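Practice Pads Should Be Marked on the Suture, Not on the Clock

Posted April 22, 2022

The skills lab at Trumham scores a suturing exercise on two numbers: elapsed time and stitches completed. Most labs I have worked in do something similar. The numbers are easy to collect and easy to put in a table, and a trainee can see them improve from one week to the next. My argument is that they measure the wrong object. The thing that ought to be marked is the closed incision, and it ought to be marked after the instruments have been withdrawn and the pad is lying on a bench under a good lamp.

Consider what a pad records. Each pass of the needle leaves an entry point and an exit point. The distance of each from the edge of the cut can be measured with a ruler. So can the spacing between neighboring stitches. The depth of the bite can be read by slicing the pad across the line of the stitch, which costs one pad and takes a minute. Tension shows in the edges: too little and the cut gapes, too much and the material puckers or rolls inward. None of this needs a stopwatch, and none of it depends on an examiner's memory of how the session went.

The clock captures none of these properties. A trainee who takes shallow, uneven bites and pulls them tight will often finish before one who sets the needle square to the surface and follows its curve through. If the only published figure is the time, the first trainee is ranked higher. I have seen this happen often enough to consider it a fault in the method and to stop treating it as bad luck.

At Trumham the standard task sheet allows 28 minutes for a single line. The sheet says nothing about bite depth. It says nothing about the distance from the edge. It does say that the thread should be cut to a tidy length, and I have no idea who thought that was the item worth keeping.

Two incisions on one surface make a better exercise than one, in my view, provided they are treated as a pair. The upper line can serve as a reference. With several stitches already in it, the spacing is fixed and visible, and work on the lower cut can be compared with it directly. The trainee has no need to look away at a diagram.

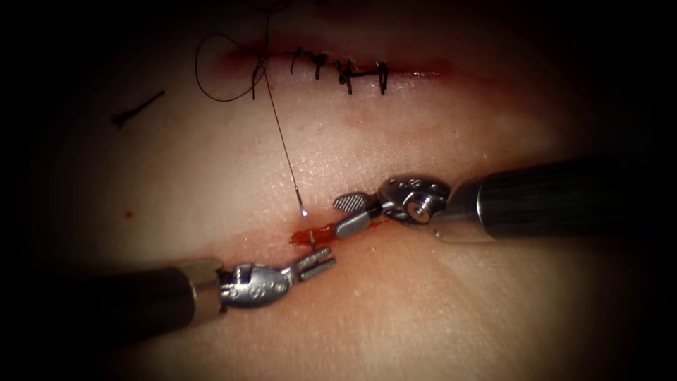 Upper incision partly closed with four black stitches; needle and thread near the lower one.

The paired layout has a second benefit that is less often mentioned. The two lines need not be the same length. A short cut punishes poor planning much more severely than a long one. On a long line, an uneven first interval can be absorbed over the stitches that follow. On a short one there is nowhere to put the error, and the last gap comes out either too wide or too narrow. I would like every trainee to close a short line before being allowed to spread out over a long one. Most programs do it the other way around, on the theory that long lines give more repetitions per pad. They do, but the repetitions are of a mistake that has been given room to hide.

Now the matter of color. A red fluid on the cut is sometimes dismissed as decoration, and a colleague at Drindlow once removed it from the whole course to save cleaning time. I think that was an error. Red on a pale surface obscures the edge in the same region where the edge matters most. The operator has to decide where the margin is before placing the needle, and that decision is part of the skill. With a clean cut the margin is a sharp dark line and the decision disappears. The scores at Drindlow went up after the change. I do not believe the suturing did.

There is a reasonable limit. The fluid should not be so plentiful that it runs into the stitch holes, as that makes the later measurement unreliable. A streak along the line is enough. It should be applied unevenly, heavier at one end, so that a single exercise contains both an obscured margin and a nearly clear one. The difference in bite placement between the two ends is one of the more informative readings I know of, and it requires nothing beyond the ruler already on the bench.

Surface shape deserves the same attention. A flat pad is simple to make, simple to stack and simple to measure, and for those reasons it dominates the catalogs. Stinalell sells a flat one and a curved one, and in every storeroom I have visited the flat boxes are the ones running low. Yet the angle at which the needle should enter is set by the local surface. On a flat pad that angle is the same everywhere, so one wrist position can be learned and repeated along the whole cut. On a curved pad it changes, slowly but enough to matter, and the trainee has to correct for it from one stitch to the next. A line that crosses a slope on the diagonal is harder still. The two sides of the cut then sit at different heights, and equal bites stop looking equal from above. 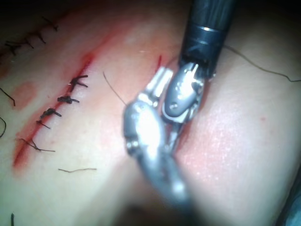

Haruna wrote to me in December to object that curved pads wear out too fast to be practical, that a flat one can be turned over and used again while a mounded one cannot, and that a lab with a fixed budget will get more hours of practice out of the flat kind whatever its faults. The hours, on this view, matter more than the geometry.

I take the point about cost. A lab that gets through 2000 pads in a year cannot ignore the price of each one. But the hours are only worth counting if what is practiced in them carries over. My proposal would be to keep flat pads for the first 5 sessions, when a trainee is still learning to load the needle and pass it between instruments, and to move to curved ones after that. The total number of pads need not rise. Some of the long flat sessions late in the course could simply be dropped. By that stage the trainee is refining a motion that will have to be relearned on any surface with a slope.

A word on handling, since it bears on what the pad can tell us. Synthetic material tears differently from skin, and it also marks more easily. Grasping jaws with a textured face will leave an imprint if they are closed hard on the edge of the cut. Many instructors regard this as a defect of the pad. I regard it as data. An imprint says that the edge was gripped and squeezed where it should have been lifted. I would add a line to the score sheet for it – one mark lost for each visible imprint within the measured zone – and I would expect the habit to fade within a few sessions, as habits do when they are written down.

The needle is the other item usually left off the sheet. Where it is held along its curve decides much of what follows. Gripped too near the thread, it bends or rotates; gripped too near the point, it cannot be driven far enough to be picked up on the far side. The entry hole preserves some of this. A needle that has rotated during the pass leaves a hole that is slightly elongated, and one that has followed its own arc leaves a hole that is close to round. A hand lens is sufficient to tell them apart.

The objection I hear most is that bench measurement takes staff time. It does. A short line can be measured by one person with a ruler and a lens in 90 seconds once the routine is familiar, and a longer one in proportion. Sectioning for depth can be limited to one stitch per pad, chosen by the examiner afterward so that it cannot be prepared for. Compared with the time already spent standing beside the trainee holding a stopwatch, the addition is small.

I would not throw the clock away. Time has a use as a threshold: a closure that takes the whole session is a problem in its own right, and an upper limit is fair. Beyond that it should not contribute to the mark. Record it, keep it in the file, and leave it out of the ranking. The Trumham sheet is due to be reprinted before the next intake, and there is space at the bottom for four more rows. Edge distance, spacing, depth and imprints would fill them.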